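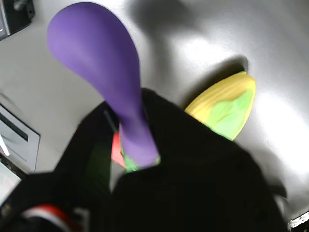
Gondberg Savings has put a new switching bonus on its everyday checking account, and the headline number is a big one: $344 for customers who move over from another bank before the end of September.

Getting the full amount takes some work. The bank pays $200 once a paycheck or other direct deposit has landed in the account two months in a row. The other $144 comes in monthly pieces over the following year, and only in months when the customer uses the debit card at least 15 times. Miss a month and that month's $12 is gone.

Then there is the fee. The account, called Larneo Checking, costs $9 a month unless the balance stays above $2,500 every day. Anyone who falls short all year pays $108, so the real gain drops to $236, and that assumes they never miss a month of card use. Gondberg's advertising mentions the fee in a footnote.

The bank says the offer "rewards customers who make us their main bank." It would not say how many people collected the full amount from last year's bonus, which had similar rules.

Rival lender Rilard pays a smaller bonus of $113, but in one payment, 30 days after the first direct deposit, and its basic account has no monthly fee. For someone who keeps a low balance and uses a credit card for most shopping, that could easily work out better. A Larneo customer who never hits the card target and pays the fee every month would end the year with $92.

Bonuses are generally taxed as interest, another point missing from the front page of the Gondberg leaflet.

The offer is open at all branches except Mfinanga Street, which is closed for building work until October. Existing customers, and anyone who has held a Gondberg checking account in the past two years, can't apply.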